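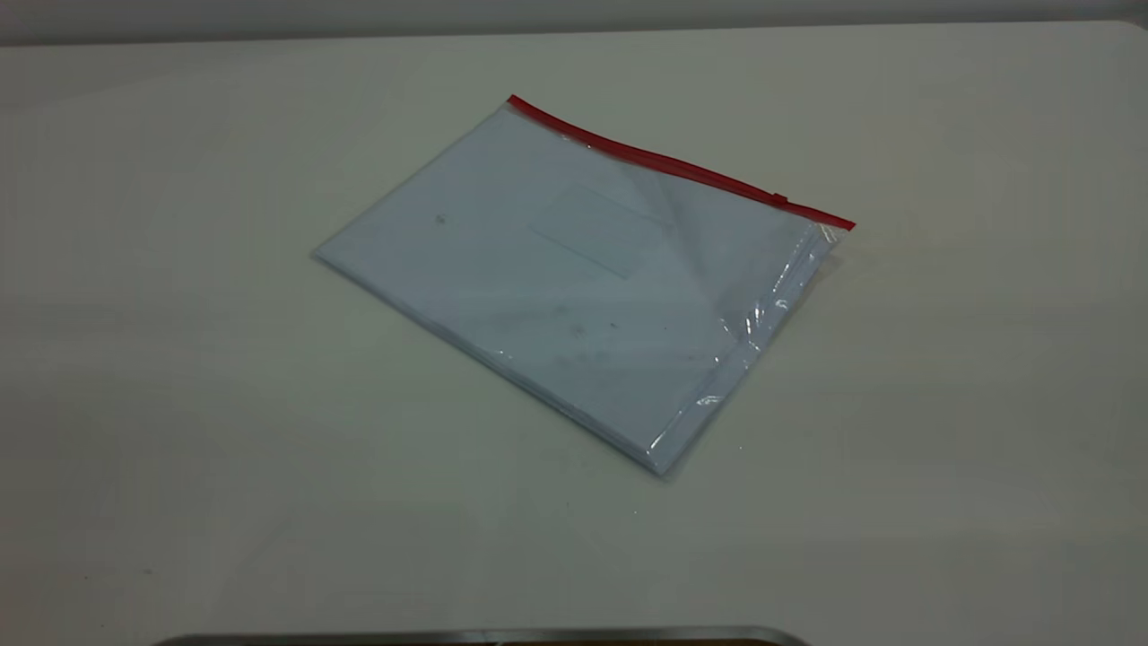 Renka Oravsky

The arm stopped in cell 11 a little before the end of the night shift, and the screen said 91.

I knew 91 very well. In the manual it was called "grasp not confirmed". In our building it meant that somebody had to get up from the chair. I put down my tea and walked past the other cells, which were working and did not need me.

We were at that time packing old papers for the land office of Basitz. The papers came to Dorkard in boxes, a machine in the next hall copied them, and then the arms had to put each stack into a clear bag, close the zipper and send it to the shelf. It was not difficult work, and this was why it was given to the arms, and why there was only one person at night to look after them.

The bag was lying on the white table with its red zipper, a little crooked. The slider was at the right end, where it should be. But the plastic on that side was loose and it shined very much under the lamps. I thought the camera was looking at the shine and not at the slider. The arm had pulled itself back to its rest position and it waited.

There is a correct way to do this. You press the stop, you turn the key, you take the key out and put it in your pocket, and only then you open the gate. After this you must start the cell again from the beginning, and the start takes a long time, because the arm has to find its zero in every joint. The day shift complained if the number of bags was low. We had to make 560 in one night, and I was behind.

So I pressed only the pause.

I want to write this exactly as it was. I pressed the pause, the lamp became yellow, and I opened the gate. The gate had a switch which should cut the power when it opens. I heard the small click of the switch, as always, and I believed the click.

I leaned over the table and put my palm on the right side of the bag to make the plastic flat. There were some soft gray smudges on the paper under the film and I remember that I tried to rub one away with my thumb, although it was inside. The first page had a pale rectangle on it with nothing written in it. I had seen so many of these pages and had never asked what was supposed to be there.

Now the plastic did not shine any more. My hand was making a shadow on it. The camera, which was not paused, because the pause was for the arm and not for the camera, found the slider immediately. Grasp possible. The error was cleared. And when the error was cleared, the program did what it did each time after an error, it continued.

I saw it come. People imagine that such an arm is fast, but it was not fast, it came down as it always came, calm and a bit from the left. I had time to think that it was going to another place. Then the two fingers closed on the slider and on the side of my first finger together, and began to pull along the red line.

It did not hurt at first. It was more like when a child takes you by the hand and wants to show you something. I walked along the table with it, bent over, because there was nothing else to do. With my left hand I was looking for the stop, and the stop was outside the gate. I shouted, and the other cells went on packing.

At the end of the zipper the arm opened its fingers, lifted up and waited for the next bag. That was all. The bag was closed very nicely.

The nurse at Sakai Street put three stitches. She asked me what machine it was, and I said "a zipper", and she wrote it down.

The technician from Stimov came the same afternoon and took the gate switch apart on a piece of cloth. The spring made the click, he said, but the contact under it was burned together, perhaps since April. It clicked for anyone who opened it. He let me try it with my good hand, open and closed, open and closed, while the meter in his other hand showed the same thing.

I had to fill in the report. There was a line for the cause, and it was a short line. I wrote "switch", then I added "and operator did not use key", and the letters became so small at the end that the manager asked me to read them aloud. He was not angry. He asked if the papers were damaged.

They changed the switches in all the cells, and the camera now sleeps also when the arm is paused. I am still on nights. When 91 comes, I take the key out and hold it, and the cell needs its long time to start again, and I stand there until it finds its zero.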